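Motor parts, week two

We're still on the motor task at Kument. The goal hasn't changed: enough recorded examples that the policy can handle a stator and the smaller toothed part without one of us steering. I drive both arms, the software logs joint positions and video, and at the end I mark the episode keep or discard.

The count stood at 3578 episodes this morning. A lot of those are from the older Planow setup with plastic blocks, so I don't expect them to help much here.

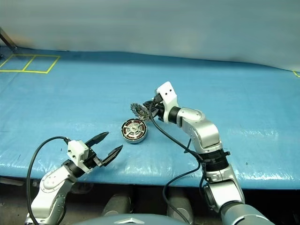
Right gripper holding the toothed part, left one open, stator on the tarp.

My main problem is pace. If I pause to think, the pause goes into the data, and the last policy we trained learned to stop and hover. Ľubica Baláž went through my April episodes and threw out 15 of them for that. She also asked me to vary where the stator starts, which I had been getting lazy about.

I now do sets of six with a break in between. After two hours my grip on the controls gets sloppy and the discards go up, so I quit there and label instead.

Next is the Homano housing, if the parts arrive. I'd like to retrain before then and see if the hovering is gone.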